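4.2 Do patterned surfaces make a room feel smaller? 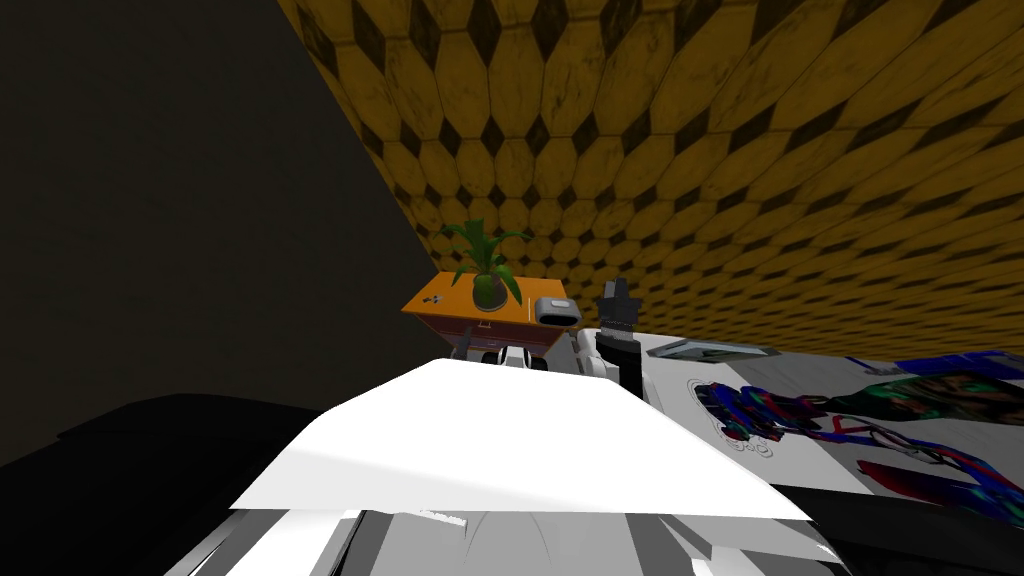
Figure 3. Rendered interior with a tile pattern of elongated hexagons, a nightstand and a potted plant.

The claim that busy patterns shrink a room is repeated in almost every decorating guide we consulted, and the evidence for it is thin. Ochoa's survey for Stostard is the source most often cited. It drew on 500 replies, yet only 47 of those came from people who had lived with a patterned surface for more than a year. The rest were judging from a catalogue. We doubt that a glance at a page tells us much about how a bedroom feels in February with the curtains drawn.

A second difficulty is that pattern is rarely tested alone. Rendered interiors such as the one in Figure 3 set a yellow-ochre tile pattern against a very dark plain wall, so any effect on judged size could come from the colour, the contrast or the tiles themselves. The Gromovell trials have the same fault - their patterned rooms were also their darkest - and the authors pass over it in a single footnote.

Furniture is a further problem. Starkari reports that adding a plant raised comfort scores by 8 points, but the raters saw the bare room first and may simply have guessed what was wanted of them. We could not find the order of viewing stated anywhere in that report. Until it is, we treat the figure as unproven and leave it out of the pooled estimate in Section 5.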